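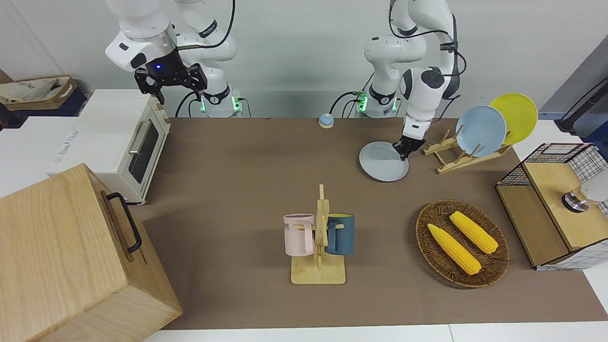 28th January - plates, teleop, two-arm table

Rack task again, left arm only, right arm parked high. Plan was to get clean demos of plate from table into rack and see whether the new wrist limits help. The gray plate is the one that keeps going wrong. Left gripper takes it by the rim at the far right side and the plate ends up tilted on the table in front of the rack, and from there you have to decide: lift straight and let it swing, or roll the wrist first and drag the low edge. I've been doing both depending on mood, which is bad for the data. Blue and yellow already standing in the slats so the free slot is a real target, not a wide open rack. Mug tree is close enough on the inside that I keep the elbow out more than I'd like.

Pick one way. From now on: grip, lift till the low edge clears, THEN roll. No dragging. If it drags, mark the episode and redo it.

Numbers. 42 attempts before lunch, 27 kept. Of the thrown out ones most were me, not the arm. Sorted by what I scribbled at the time:

- grip too shallow on the rim, plate pivots in the fingers when it comes up
- rolled the wrist too early, bottom edge hits the front slat
- let go before it was seated, plate leans on its neighbor
- fat-fingered the clutch pedal, arm frozen mid air, had to re-home

The shallow grip one is annoying becuase it looks fine on the operator screen. Depth is hard to judge from the fixed view. Tried watching the wrist view only for a few runs, better for the grip, much worse for the slot. Ended up wrist view till the fingers close, then eyes to the big view. Takes practice. Munther says he does it without thinking, I do not.

Leader arm notes (the Serna pair). Friction in joint 5 on the left leader is back. You feel it as a little step when rolling slowly and the follower copies it faithfully, so every roll has a hitch in it. Took the cover off, wiped, put back, better for maybe an hour. Needs the proper bearing. Until then roll at a steady medium speed and dont creep.

Gripper scale changed from 1 to 2 on the trigger so half a squeeze closes the whole way. Nice for plates. Horrible for the mugs, so put it back before anyone does mug episodes. I WILL forget so writing it here.

Tried kinesthetic for comparison, gravity comp on, moving the arm by hand. Path is much smoother, the roll into the slot is what a person would really do. But my arm and shoulder are in every camera and I have to lean over the table to reach the rack. Two-arm tasks are hopeless that way unless there's two of us. Only did a handful. Kept them in a separate folder, hand_guided, do not mix with the teleop set. Could still be useful as reference trajectories for the slot entry, replay them and record clean video without me in it. Replayed one and it went in. Replayed the same one again and it clipped the yellow plate, so rack must have shifted a bit or the plate start did. Tape marks for the rack feet, should have done that in July when Paredes moved the table.

Logger: Dekex build dropped timestamps on episode 311, both wrist streams. File is there but the gap is nearly a second long right at the release. Deleted from the index, left raw on disk in case somebody wants to debug. Restarted logger, no more drops after that. Didn't look into why.

Afternoon: Munther drove, I reset. His are slower and more consistent, he pauses just above the slot every time. Asked him to not pause quite so long, the last policy learned the pause and sat there over the rack forever. We agreed on a short stop only if the plate is swinging. He also starts every episode from the same arm pose and I don't, so wrote a little home button macro, press before record. Works, slightly too fast on the way back, slow it down.

Also want start positions spread out more. Looking back through the morning the plate begins in almost the same spot every time. Fine for a demo for the Troswood people, no good for training. Next session move it toward the front edge some, and left a bit, and swap which plate is the loose one so it isn't always gray going in last.

To do
bearing for joint 5, left leader
tape rack feet
trigger scale back to 1 before mugs!!
slow the home macro
ask Munther for his pedal settings, mine is too twitchy
recheck the kept ones from this morning for dragging, I think a couple slipped thru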